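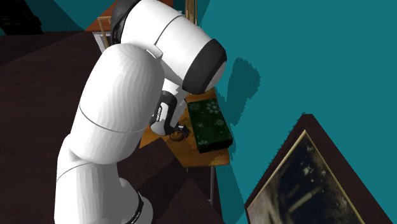
Subject: Re: [stitch-list] Fabric count and thread use for the Folura band sampler

On Monday a list member wrote:

> I have the Folura band sampler chart and want to work it on 36 count
> linen in place of the 28 count given. Two questions. How do I work out
> the new fabric size, and can I trust the thread amounts on the key? The
> chart says 2 strands throughout. I have already bought the linen (the
> cream one from Kushnir) and would like to know if I have enough before
> I cut it.

Taking the fabric first. The chart is 355 stitches high. You don't give the width, so I will only do the height and you can repeat the sum for the other side.

On 28 count linen worked over two threads you get 14 stitches to the inch. 355 divided by 14 is 25.36 inches. On 36 count over two you get 18 to the inch, and 355 divided by 18 is 19.72 inches. Those are the sizes of the stitched area only. Add your margin to both ends. I use 3 inches a side for anything that will be laced over board, so the cut height on 36 count would be 25.72 inches, and I would cut at 26.

Check the real count of the linen before relying on this. Lay a ruler along the weave, put a pin at nought and another at five inches, and count the threads between them. Then turn the ruler and do the same across. Linen is often a thread or so out in one direction, and over a long piece it shows. If your Kushnir linen comes out at 35 one way, you have 17.5 stitches to the inch that way, and the height goes up to 20.29 inches. Run the chart's long side along whichever direction suits your frame, but do the sum with the count for that direction.

Now the thread. The amounts on the key are for 28 count, so you will use less on 36, but not as much less as you might hope. The crosses themselves shrink in proportion. The starts, finishes and the travel through the needle's eye do not. The second band has a lot of single stitches dotted about, and I lost more thread to ends there than to the stitches.

On the number of strands, 2 over two threads on 36 count is heavy. It can be done, and the cover is very solid, but the eyelets in the fifth band will close up. I would use 1 strand for the eyelets and the backstitch and try both on a scrap for the crosses. A test square of 30 by 30 stitches is 900 crosses, which is plenty to judge the cover and gives you a usage figure for your own hand. Cut your lengths all the same, note how many go into the square, and scale up from there. If you stop at 1 strand, halve the thread figure and leave the fabric figure alone.

One point on the chart itself. In the first printing the symbols for the two darker greens are swapped on the key, but the chart pages are correct. Compare against the cover if in doubt. The later printing has it put right.

I worked mine with Vukunton stranded cotton, which is slightly thicker than the thread on the key, so my own usage will not match yours. The darkest red shed some colour when I tested it — a wet white cloth pressed on a few stitches came away pink — and I rinsed the skein before using it. The rest were fine.

For the frame, a 24 inch roller bar takes this piece with no trouble if the bands run across. Garnimov sell the bars singly. Check the length of the webbing and not the length of the bar, as the listing gives only the bar.

If you post the width I will do the other half of the sum.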